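21 November 2000
By Annick Lemaire

Ville Kettunen has kept goal for Ritcombe for six seasons, and for most of that time he has been the last player off the ice at practice. He stays to work on his glove side. Last winter he asked the coaches to let him start both games on back-to-back nights, and they agreed.

He is doing it again this year. Of the goalies in the league, he is the only one who has not given up a start to his backup.

"I don't like sitting," Kettunen said after practice at the Drada rink. "When I sit, I watch the other guy and I start thinking about what I would do. Then the next night I'm thinking too much. It's easier to play."

He has faced 1175 shots since the start of last season and stopped 1045 of them. He knows both numbers and does not like the second one.

"That's 130 goals. I can tell you where a lot of them went in. Low, on the blocker side, when I'm moving across. Everybody in the league has the same tape."

Head coach Vratislav Mikuš said he had doubts about using one goalie so much. Mikuš played defense at Kestance, where the two goalies took turns all season.

"I grew up with that system and I thought it was the only fair one," Mikuš said. "I told Ville in the summer that we would split the games. He said fine. Then he came to camp in better shape than anyone and I didn't have a good reason to take him out."

The backup, Jozef Gajdoš, was signed out of junior hockey in the summer and has played only in exhibition games. Kettunen said the two get along and drive to the rink together.

"He's going to be good. He's quicker than me already. I've told him he should be mad that he's not playing, and he says he is, so that's OK."

Kettunen did not start out as a goalie. He was a forward until he was 11, when his team's goalie moved away and the coach asked who could stand in for a weekend. His older brother had some pads in the garage.

"They were too big. I couldn't get up once I went down, so I just stayed down. We won, 2-1."

Ritcombe team trainer Ntombi Mofokeng keeps track of how much he skates and how much he sleeps. She said the hard part is the bus trips, which can run past midnight.

"His hips are what I look at," Mofokeng said. "He'll tell you he feels fine, so I don't ask. I test him every morning after a road game. If the numbers drop, I go to Vratislav, and then it's his decision."

Has she gone to him this season?

"Once. Ville played anyway and we lost."
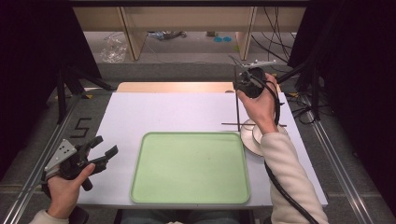 Annick Lemaire

Kettunen remembers that one as the game at Kestance, when he let in three in the first period. He said he was tired and should have told someone.

The schedule gets heavier in December, with two long road trips and only one stretch of three days off. Mikuš said Gajdoš will get at least one start before the break, though he would not say which game.

"I haven't told Ville yet," he said. "I suppose he'll read it now."

Kettunen's contract is up in the spring. He is 31 and wants to stay in Ritcombe, where his daughter has started school. The club has not made an offer.

"I'm not worried about it," he said. "I have a game tomorrow."

Get our sports newsletter in your inbox every week. Enter your e-mail address to sign up. You can unsubscribe at any time.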